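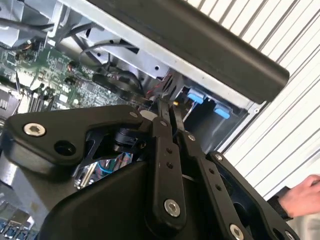 Boîtier d'ordinateur de bureau

Le boîtier d'ordinateur de bureau (en anglais desktop case ou chassis) est l'enveloppe rigide qui reçoit et maintient les composants d'un ordinateur personnel fixe : carte mère, bloc d'alimentation, unités de stockage, cartes d'extension, ventilateurs et câblage. Il assure la fixation mécanique des éléments, participe à leur refroidissement et limite les perturbations électromagnétiques. Le terme « unité centrale », employé couramment pour désigner l'ensemble, s'applique au sens strict au seul processeur.

Structure

La structure porteuse, ou châssis, est formée de pièces de tôle pliée, assemblées par rivetage ou par vissage. L'acier est le matériau le plus répandu ; l'aluminium se rencontre sur les modèles plus légers. Les parois sont percées d'ouvertures de trois types : passages de câbles, grilles d'aération et trous de fixation. Les bords sont parfois repliés pour rigidifier la tôle et pour éviter les coupures lors des interventions.

La carte mère est fixée sur des entretoises métalliques qui la maintiennent à distance de la paroi. Ces entretoises assurent le contact entre la masse du circuit et le châssis aux points prévus par le fabricant. Une entretoise mal placée peut provoquer un court-circuit au dos de la carte.

Cage à disques

La cage à disques est un compartiment ajouré, fixe ou amovible, destiné aux unités de stockage. Ses flancs comportent des trous ronds pour les vis et des fentes allongées qui permettent d'ajuster la position de l'unité. Les découpes allègent la pièce et laissent passer l'air. Dans les boîtiers compacts, la cage surplombe parfois une partie de la carte mère ; il faut alors la déposer ou la faire pivoter pour atteindre les barrettes de mémoire.

Composants internes

La carte mère occupe la plus grande surface. Son circuit imprimé, souvent vert sur les machines de bureautique, porte des puces et des condensateurs montés en surface, reliés par des pistes gravées. Les emplacements de mémoire vive y sont disposés en rangée et munis de loquets à une extrémité ou aux deux. Le processeur est surmonté d'un dissipateur thermique, le plus souvent associé à un ventilateur.

Le câblage comprend les faisceaux d'alimentation, les nappes ou câbles de données et les fils de façade (bouton de mise en marche, voyants). Sur les faisceaux d'alimentation usuels, le fil rouge correspond à la tension de 5 V, le jaune à 12 V, l'orange à 3,3 V et le noir à la masse. Ce code n'est pas toujours respecté : de nombreux blocs récents sont livrés avec des câbles entièrement noirs.

Ouverture et démontage

L'accès se fait par un panneau latéral ou par un capot, retenu par des vis, un loquet ou une glissière. La machine est mise hors tension et le cordon secteur débranché avant l'ouverture. L'opérateur se décharge de son électricité statique au contact d'une masse métallique ou porte un bracelet relié à la terre.

L'ordre de dépose varie selon les modèles. Le manuel d'atelier de Gadisa Gidey, rédigé pour le centre de reconditionnement de Janholm, retient la séquence suivante :

débranchement des câbles de données et d'alimentation ;
retrait des unités de stockage, puis de la cage ;
retrait des cartes d'extension ;
retrait de la mémoire ;
dépose du dissipateur et de la carte mère ;
dépose du bloc d'alimentation.

Les connecteurs se saisissent par leur corps et non par les fils. Les câbles qui traversent l'intérieur en boucle sont dégagés en premier — ils s'accrochent facilement aux arêtes de la cage.

Fin de vie

Le boîtier vidé est trié avec les métaux, les cartes électroniques suivent une filière distincte. À l'atelier de Plonov, une étude de Liis Koppel a porté sur 424 unités de bureau, dont 72 présentaient une cage rivetée, non démontable sans perçage. Les châssis en bon état y sont conservés pour le réemploi, après contrôle des filetages et de la planéité des parois.

Voir aussi

Carte mère
Bloc d'alimentation
Dissipateur thermique
Déchets d'équipements électriques et électroniques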